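How to put together a small peg and gear board

By Tsegereda Demissie, 15 February 2019

With this guide you can lay out and assemble a practice board with blue pegs, a gear and small white plates. I wrote it after Maureen Ashworth asked me to explain my way for the evening group in Eltcombe. You need the board, the bag of parts and a quiet half hour.

Step 1. Prepare the table

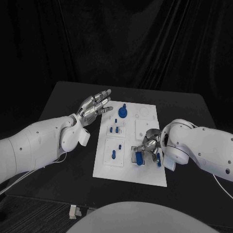 A good surface makes the work easier, because small parts roll away very fast. Choose a table which does not shake and take everything else off the place where you will work. I like a dark grey top under the white board, as a dropped piece is then quickly found. Turn the board until you can reach all its corners.

Step 2. Stand the gear first

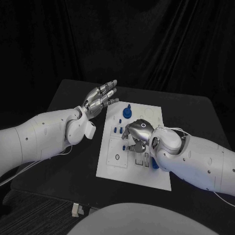 The biggest part should go in before the small ones, otherwise your sleeve will knock them over. Press it straight down and do not twist. The blue gear has its place near the far end of the board, with the short post pointing up. If it leans, take it out and begin again.

Step 3. Add the plates 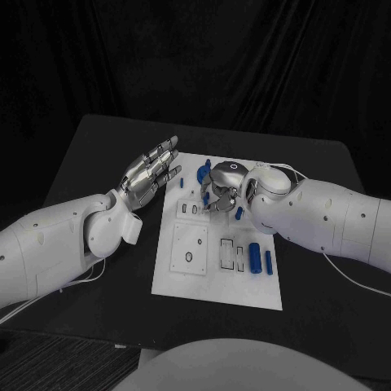

Plates need more patience than pegs. Put each one down flat, look at it from the side, and only then press. When you hold a part over the upper plate, bend your fingers well and keep it close to the surface – from higher up it is difficult to aim.

Step 4. Finish with the pegs

Take the pegs one at a time and hold each near its top. Lower it slowly until you feel the hole. 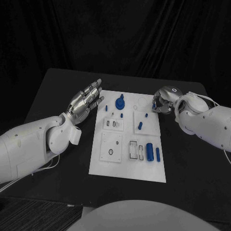

If it does not enter, lift it a little and try again with less force. A peg that is pushed in at an angle can damage the edge of the hole, and afterwards it will never stand well.

To take the board apart, go in the opposite order: pegs, plates, gear. Keep the fasteners in a separate small bag – they are the first thing to get lost.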